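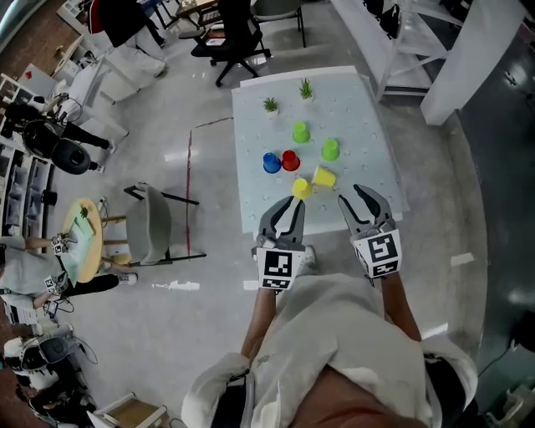
Anyone who has ever stood at a sink full of party cups and wished somebody else would see to them may be glad to hear that people are working on it, though you might want to keep the dish towel handy for a while yet.

Ukora, which has been looking into kitchen and stockroom chores since June, is spending its days on a job most of us do without looking: picking up plastic cups, setting them the right way and putting them where they belong. People wearing harnesses do the work themselves with a pair of hand-held grippers, and what they do is recorded so that a machine can learn from it later. The project, called Verura, has gathered 3,352 of these short recordings so far, almost all of them at tabletops in its big open workroom in Dremitz. 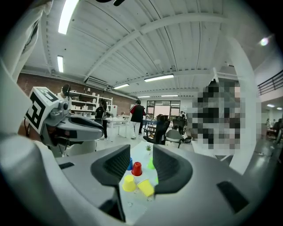 So, can it clear the table yet?

Well, sometimes, and slowly! In the latest trial the machine was given 116 tries at tidying a small group of cups, and the team says it did nicely with the ones standing up. A cup on its side is another matter altogether (as any parent of a toddler could tell you), and so is a cup tucked close behind its neighbor, where two fingers have very little room to get in. Stacking is coming along, and the team hopes to move on to bowls next.
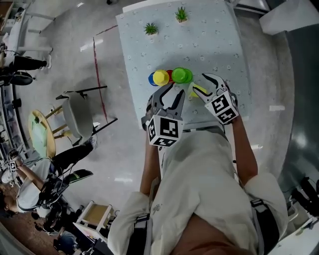

Gripper practice with colored cups on a flowered tablecloth, Dremitz.

Shops have been asking too. Rusu, a housewares store with 3 branches, would dearly love some help putting back the mugs and tumblers that shoppers carry off and leave in the towel aisle, and it has offered one of its stockrooms for a tryout lasting 16 weeks. Nothing there will run during opening hours, and the store's own people will go on filling the shelves as they always have.

Last updated: 4:15 p.m.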